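Brander changes accessory packing for spring range

Clothing retailer Brander will sell its belts, ties and hair scarves coiled in divided trays from December, replacing the hanging cards it has used in its shops for the past nine years.

The trays are moulded by Kowalczyk, which already supplies the company's shoe inserts. Each compartment takes one item, and the trays stack when full, so the same unit goes from the packing bench to the shelf without being emptied. A trial in 15 shops ended last month.

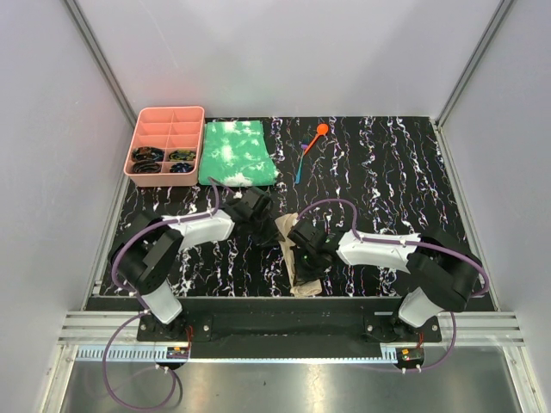
Bohdana Antoniuk, head of packaging at Brander, said returns of creased silk had fallen during the trial, although staff took longer to restock the displays. "The cards were quick to hang and easy to damage," she said. "We have accepted a slower refill in exchange for stock that can be sold at full price."

The first order covers roughly 200 trays, to be held at the Fudemwood depot and sent out with the spring range. Shops with wall fittings less than a metre wide will keep the cards until they are next refitted.

Prices are not affected. Brander said the old cards would be collected by its haulier, Jesusent, and pulped. Gloves and socks will continue to be sold on hooks.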